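Greifaufgaben von Hand vormachen: eine Anleitung mit Vorbehalten

Wer einem Roboter etwas beibringen will, bekommt zurzeit überall denselben Rat: Greifer in die Hand nehmen, Aufgabe ein paar Dutzend Mal vormachen, Modell trainieren, fertig. Ich habe das jetzt länger betrieben und halte »fertig« für das mit Abstand schwächste Wort in dieser Aufzählung. Trotzdem schreibe ich auf, wie ich vorgehe, denn die meisten Anleitungen hören da auf, wo der Ärger anfängt.

Was man braucht

Einen Handgreifer mit Kamera, einen Rechner mit viel Plattenplatz und eine Aufgabe, die in einem Satz Platz hat. »Flasche greifen, anheben, an anderer Stelle abstellen« geht. »Schreibtisch aufräumen« geht nicht, egal was im Prospekt steht. Ich schneide und sortiere die Aufnahmen mit Semusetti. Das Programm ist umständlich, stürzt mir aber seltener ab als Zimo.

Schritt 1: Start und Ende festlegen

Schreiben Sie auf, wo die Hand beginnt und woran man erkennt, dass die Aufgabe erledigt ist. Bei mir endet eine Aufnahme, wenn die Flasche steht, die Finger offen sind und der Greifer eine Handbreit zurückgezogen ist. Wer das offen lässt, hat später Aufnahmen, in denen der Greifer noch sekundenlang unschlüssig herumhängt. Das Modell lernt das Herumhängen mit.

Schritt 2: Kalibrieren

Finger ganz auf, ganz zu, Werte prüfen. Danach den Greifer langsam durch den Arbeitsbereich führen und nachsehen, ob die Spur Sprünge hat. Bei Sprüngen wiederholen. Kein Filter repariert das sauber, auch wenn Condori das in der Dokumentation nahelegt.

Schritt 3: Vormachen

Gleichmäßig anfahren, die Finger links und rechts an die untere Hälfte der Flasche, schließen, kurz halten, dann erst heben. Durchsichtiger Kunststoff ist dabei ein undankbares Material, weil der Hintergrund durchscheint. Ein farbiger Deckel oder ein Etikett hilft vermutlich. Bewiesen habe ich das nicht. 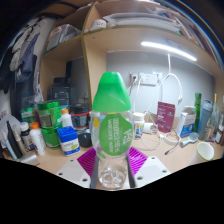

Viele empfehlen für den Anfang eine leere, einfarbige Fläche. Davon halte ich wenig. Die Erfolgsquoten sehen dann hübsch aus und brechen ein, sobald eine zweite Dose danebensteht. Nehmen Sie lieber gleich einen vollgestellten Tisch und verrücken Sie zwischen den Durchgängen einiges.

Schritt 4: Aussortieren

Von 454 Aufnahmen in meinem letzten Satz habe ich 69 verworfen: verrutschte Griffe, verlorene Spur, zweimaliges Zufassen. Hernán Cusi, mit dem ich darüber seit Monaten streite, behält solche Fehlgriffe, sofern sie noch korrigiert werden. Das kann man machen, sollte sie dann aber getrennt ablegen.

Schritt 5: Prüfen, und zwar unfreundlich

Stellen Sie die Flasche dorthin, wo sie in keiner Aufnahme stand. Ändern Sie das Licht. Nehmen Sie eine andere Flasche. In den Vorführfilmen von Dranadton passiert nichts davon, und ich würde gern wissen, warum. Notieren Sie jeden Versuch, auch die peinlichen. Bei weniger als 14 Versuchen pro Anordnung gebe ich auf die Quote gar nichts.

Und Fernsteuerung?

Wer den Arm selbst fernsteuert, zeichnet wenigstens Bewegungen auf, die der Arm auch ausführen kann. Die eigene Hand dreht sich gern in Stellungen, die für den Roboter unerreichbar sind. Dafür ist Fernsteuern zäh, und nach einer Stunde werden die Griffe schlampig. Ich benutze sie nur noch für Aufgaben mit engem Spiel, etwa Stecker.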